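The Long Wait at Gemness

By the time Elīna Lepik had read as far as rule nineteen, the kettle at Gemness had boiled twice and gone cold again, and she had to get up and fill it a third time, which she did without taking her eyes off the page.

She had written most of the rules herself, years before, when Zinirgate was two rooms over a bicycle shop and the arms were so slow you could eat a sandwich while one of them made up its mind. They had been good rules then. Keep your sleeves rolled. Say out loud what you are about to do, even if you are alone. Never reach across an arm that is thinking. Somebody had typed them up and pinned them by the door, and then Zinirgate had grown and been bought by Pistix, and Pistix had sent the rules away to be improved, and now they had come home as a booklet with a blue cover and a section on footwear.

"It's very thorough," said old Siliņa from the other bench, kindly, for he was a kind man and had been hoping all afternoon that she would stop sighing.

"It says an arm must wait two seconds before it touches anything a person might want."

"Well, that's manners."

"It's my rule," said Elīna. "They've kept it. They've taken out why."

She remembered the why perfectly well, as it happened. It had been November, with rain coming in under the skylight, and she had put out her hand for a pear at the same moment as the arm did, and the two of them had stopped, like strangers in a doorway, each waiting for the other to go first. She had laughed until she had to sit down. Then she had written the wait into the programme that same evening and the rule on the back of an envelope, and in all the years since she had never once been pinched at that bench, though she had been pinched at plenty of others.

The new people wanted 3000 picks before they would sign off the Gemness arms for use in kitchens, among real people with real breakfasts. The log stood at 886. She had meant to reach 1000 before supper, and she would have done it easily if she had left out the waiting, as the lad on the morning shift had suggested, quite reasonably, seeing that there was no one on the other side of the tray to be polite to.

"You could, you know," said Siliņa. "Just for the counting ones. Put it back after."

She thought about it, properly, for as long as it took the kettle to start its grumbling. She thought of supper, and of the bus, and of the hill at the other end of the bus. But an arm that had learned its manners only for company would be a poor thing to send into anybody's kitchen, and she knew what the log was for even if the booklet had forgotten. She found a pencil and wrote beside rule nineteen, in the margin, the whole story of the pear and the rain, in handwriting that got smaller and smaller as she ran out of room.

Then she poured the tea, rolled up her sleeves and went back to the bench.

"I am about to start the next one," she said out loud.
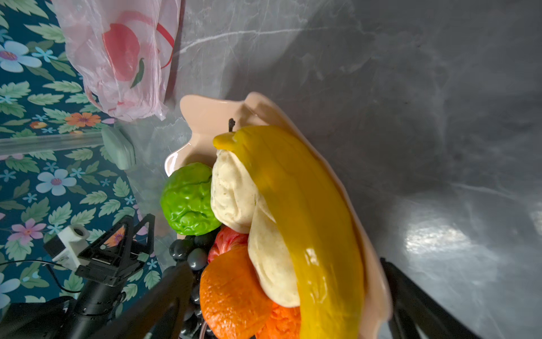

The fruit tray at Gemness, with the banana on top.

Siliņa put down his cup to watch, though he must have seen it more often than anyone living. One second went by, and then the other, and Elīna found that her own hand had come up off the table a little way, as it always did, to see whether she wanted anything.

She didn't, as it happened. She put her hand back in her lap.

"After you," she told the arm, and reached for the pencil to mark it down.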